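Two-Arm Bench Rules: Frequently Asked Questions
Proterach Assembly Lab, Randby site

Who do these rules apply to?
Anyone who runs, teaches or resets a two-arm bench. They cover the junction box task and the other Buvwood bench tasks.

Where can the arms meet?
Only over the shared zone in the middle of the near table. If both grippers need the same part, one arm holds still while the other moves. Set the speed limit to 12 percent before you teach a new move in this zone.

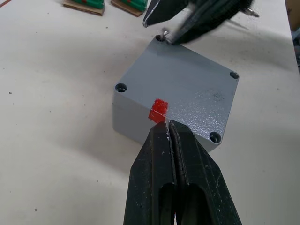 The same limit stays on for the first 8 runs after any change to a fingertip, a tool or a fixture. After that the bench lead may raise it.

Can I leave other items on the far table?
Yes, if they stay outside the reach line and don't block your view of the arms. Tell the bench lead if you move anything during a session, and write it in the log. 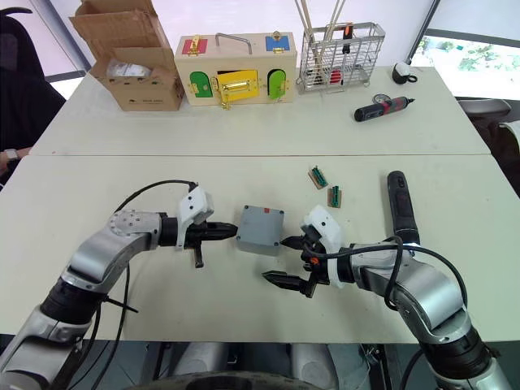
Cables need checking too. Move each arm slowly through its full path and watch for a cable that pulls tight or catches on a joint. Do this at the start of every shift and again after lunch.

Can a gripper hold a power tool?
Yes, by the handle, with both fingers in contact. Keep your hands away from the bit end and stay behind the floor line until the arm has stopped. Tools over 3000 grams are not allowed on this bench.

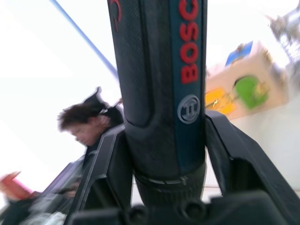

Bosch tool held by the handle between two gripper fingers.

What if the tool slips?
Press stop. Don't try to catch it. Take the tool out of use until someone has looked it over, then fill in Form 31.

How should the bench look before a run?
Box between the two grippers, terminal blocks behind it, stop button within your reach. Park any tool you aren't using where neither arm will cross it.
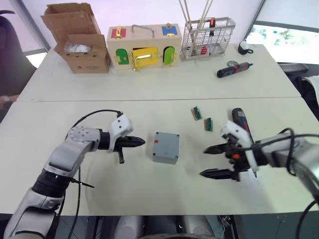 Junction box between the grippers, with the terminal blocks behind it.

May I work alone?
Not while teaching. A second trained person has to be in the room. Repeat runs of an approved program can be watched by one person.

Which checklist do I use?
The Pärn checklist, kept in the folder by the door. The older Randby sheet has been withdrawn. Completed lists go in the tray by 4 p.m. on Tuesday.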